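Kumsa rules

The Kumsa rules are a set of good-practice rules for testing two-armed robots in simulation, mainly on tabletop picking and sorting tasks. They were drafted at Dridureck by Zerrin Şimşekoğlu and Yhon Flores, and are used by several groups that share test results. The rules cover the starting layout, the camera views and the way a result is written down.

Starting layout

Objects must stand apart at the start of a run, with bare table between them. Both grippers begin open and touch nothing. Household packaging such as cans and boxes is preferred to plain blocks.

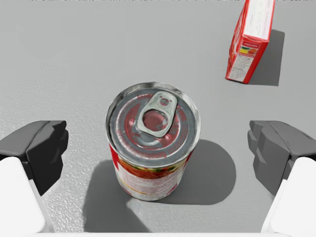 A run is stopped after 30 seconds without arm movement and counts as a failure. A full test is 600 runs, and the random seed for each must be kept. Runs may not be dropped from the total, even where the physics engine has plainly gone wrong – they are marked with a code and reported separately.

Camera views

At least one view must take in both arms and all the objects. Close views are optional, but if the control program uses them they have to be stored with the run.
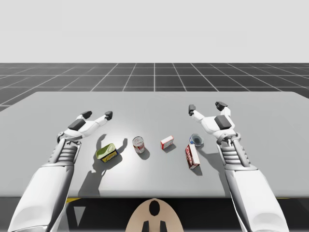 Simulated table with five objects and both grippers open

Criticism

Albane Caron has argued that the 30-second limit favours fast, careless programs. Tamara Văduva, who maintains the Andum test set, asked for a rule on lighting and shadows. Section 6 now requires light settings to be listed, but does not fix them.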